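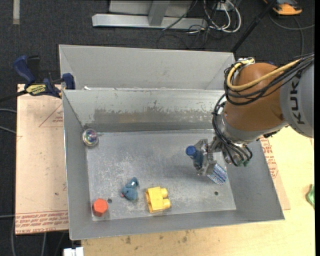

Cetus cell, near bin, arm holding the blue-capped item. Attached to the ticket by the reporter.

Ticket: Cetus cell stops during lift, reports "item lost" while item is still in the gripper
Site: Skindcombe
Opened by: cell operations
Assigned to: Plerkineck support
Status: reopened
Priority: raised from normal to high on second comment

Original report
Arm goes down into the near bin, closes on an item, starts the lift and then halts partway. Log says "item lost". Item is still between the fingers when we walk over. If we clear the fault, the arm opens the gripper wherever it happens to be and drops the thing. That second part is what bothers me. A false alarm costs us a few seconds. A release at full height over the bin wall is another matter, and I'd like it treated as a safety question from the start.

We saw it 34 times in 220 picks on Saturday. Same software as the week before, same toys, same two bins.

Reply from support
Thank you for the report. The bin floor is quite scratched and scuffed, and this is known to affect detection. Please replace or repaint the bin and retest. Closing for now.

Reopened by cell operations
I don't buy this. The floor has been scratched for as long as we've had the bin, and so has the back wall. More to the point, detection picks the item before the grasp. The fault comes after it, from the finger position check. I can't see how paint on a bin gets into a finger reading, and the reply doesn't say.

Things I tried before reopening:

Laid a matte liner over the floor of the bin. Ran 78 picks. Still faulted, at much the same rate. So much for reflections.

Took out the domed silver toy in the back corner, in case somebody was going to bring it up next. No change.

Checked the clamp where the bins meet. Tight. The bin does not shift when pushed by hand.

Sorted the faults by item. This is where it gets interesting. The narrow bottle shape with the round cap comes up again and again. The yellow block almost never does. The plush faults sometimes, and I wouldn't read much into it yet.

Ran the lift at half speed. Fewer faults, but not zero.

Reply from support
Can you confirm the gripper cable is seated? A loose connector may give similar symptoms. We would also suggest updating Gu to the current release.

Cell operations
Cable reseated at the wrist end, both ends of the run checked, nothing loose that I could find. I flexed the bundle by hand with the gripper closed and the arm disabled, and watched the finger value. Flat. That doesn't rule the cable out under motion — I'll grant you that much — but it's hardly evidence for it.

As for updating Gu, what in the new release touches the hold check? The notes I have mention camera timing and a menu fix. I'm not putting a new release on a cell that drops things just so we can say we tried it.

My own guess is the hold threshold. It reads as if one minimum finger gap is used for everything, and a narrow item that settles a little in the fingers falls under it. I changed the setting by 3 mm on a copy of the config and ran only the narrow items. No faults in that run. It was a short run and I don't trust it much either, so please don't close the ticket on it.

Needed from Plerkineck:
Whether the hold threshold is meant to be set per item.
Why clearing "item lost" opens the gripper with no prompt, and how to turn that off.

Until the second one is answered, the rule on our side is that the arm gets jogged down into the bin by hand before anyone clears the fault. Cell stays on supervised running only.

Status: waiting on vendor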